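Robotics Reference » Events » Demonstrations
Home | Topics | Timeline | Glossary | Contribute
Reading time: 4 min
Category: Human–robot collaboration

Citon Open Day (2018)

The Citon open day was a public demonstration of domestic humanoid robotics held in Flornodport on 16 Nov 2018. It was organized by Citon, a developer of control software for two-armed robots, and consisted of repeated sessions of a single task: a person and a humanoid robot handling a small table together, one at each end. The event is mainly cited in connection with the joint carrying method known as Su.

Background

Citon began work on shared handling of furniture in June of the previous year. Earlier projects at the firm had dealt with objects that one robot could lift alone, such as boxes and trays. Furniture was chosen as the next subject because a table or bench is too long for most humanoid robots to balance from one end and is normally moved by two people.

The control method, named Su, was written by Tsung-han Tseng. It treats the object as a rigid link between two partners and assigns the leading role to the human one. The robot is given no route. It estimates the direction of travel from the forces at its wrists and from changes in the angle of the tabletop, then steps to keep the load level. Later versions added a waiting state, in which the hands are placed at the table edge and the robot holds its posture until the partner has taken a grip.

A separate package, Celteo, handles recording and playback. It stores joint positions, wrist forces and camera views on one clock, so that a session can be reviewed from the robot's side and from the side of the room.

Format of the open day

Visitors were admitted in groups of 17. Each group heard a short talk by Chin-lung Lai, who was in charge of the program, and then watched a session in a room fitted out as living quarters. Lai had argued for domestic surroundings on the grounds that a marked laboratory floor gives visitors a poor idea of the space a robot has to work in.

The sessions followed a fixed order:

1. The robot is brought to one end of the table and set to the waiting state.
2. The human partner takes the other end.
3. The partner signals readiness by a light upward pull.
4. Robot and partner lift, move and set down the table.
5. The recording is closed and the joint temperatures are read.

Visitors did not take part in the lift. They could put questions to the staff between sessions and could look at the recorded data on a screen in the next room. A printed guide to the program was issued in a run of 700 copies.

Technical details

Su runs its force loop 800 times per second. The stepping controller is slower and takes a filtered version of the same signal, which prevents small tremors in the partner's grip from being read as a request to move. The upper limit on wrist force was lowered for the open day, and the walking speed was reduced by the same setting.

Hand placement is decided from the head view. The software finds the two front corners of the tabletop and places one hand toward each – a wide stance that resists tilting better than a grip near the middle. Finger posture is not the same for both hands in every attempt, as the approach is corrected separately on each side. A contact by one fingertip is accepted as a starting point, after which the remaining fingers are closed by a routine of their own.

Views of the table task, from the robot's head and from the side of the room:

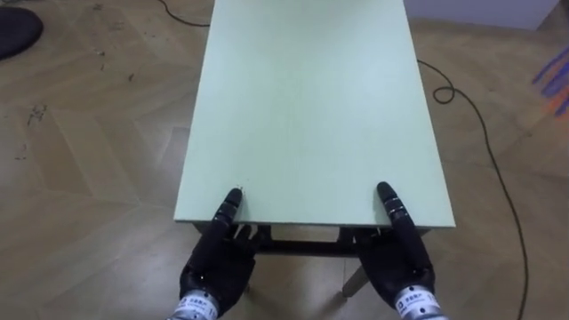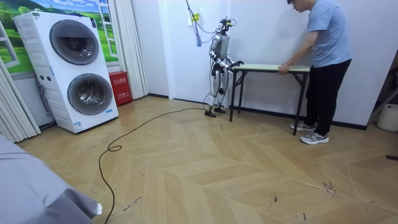
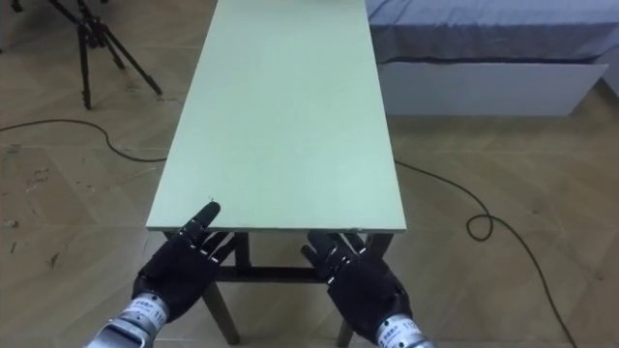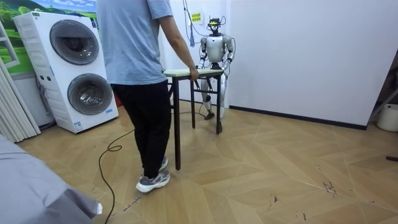 Results and reception

Citon published a short report after the event. It listed 606 recorded lifts, a figure that includes rehearsals as well as the public sessions. The most common fault was an early step, where the robot began to walk before the partner was ready to move. Tseng attributed this to the lowered force limit, which left less room between a ready signal and a travel signal. A second fault, uneven height at set-down, was traced to a calibration offset in one wrist and was corrected by a software update.

Comments from visitors, collected on paper forms, dealt largely with speed. Several asked whether the robot could take the leading role. The report states that this had been tried in simulation only – the method has no means of telling the human partner where the robot intends to go.

Later use

Su was afterward extended to benches and bed frames. The waiting state was kept without change, while the upward pull was replaced by a spoken command. Celteo was released as a separate product and is used with other two-armed machines. The finger closing routine was rewritten for a later hand and is not compatible with the open day recordings.

See also: Bimanual manipulation; Shared load control; Whole-body balance

Previous | Next | Back to Events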